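Six weeks with the Dredine sorting kit

So I finally caved and bought the Dredine starter kit, the one with the arm, the gripper and a year of their Irkinura software thrown in. I paid 1,110 dollars for it on sale in September (the plain two-finger version was 714, and yes, I stared at both tabs for a whole evening). Setup took me most of a Saturday. The manual is fine until page 11, where it sends you to a menu that got renamed at some point, and I went around in circles until I found the answer on the Losturton forum.

Once it's running, though, it's a lot of fun! You write your category names, show it which basket is which, and type what you want in normal words. I've been doing fruit and office supplies, because that's what was in my kitchen and my desk drawer.
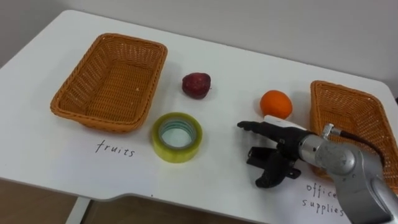 Apples and oranges it handles really well. Packing tape is another story. Lay a roll flat and the gripper likes to come down on the hole in the middle, and then it sits there thinking for a bit before it tries again. Turning the grip speed down to 6 helped a lot, and I wish that were the default.

My other gripe is the noise. It isn't loud exactly, more of a whine, but my dog leaves the room every time I start it up.

Would I buy it again? Yes, probably with the Ojeda camera mount added, which I skipped to save money and now kind of want. If all you need is to push blocks around, get the cheaper one and spend the difference on spare fingertips. I'm trying pens next, and the stapler after that if I'm feeling brave.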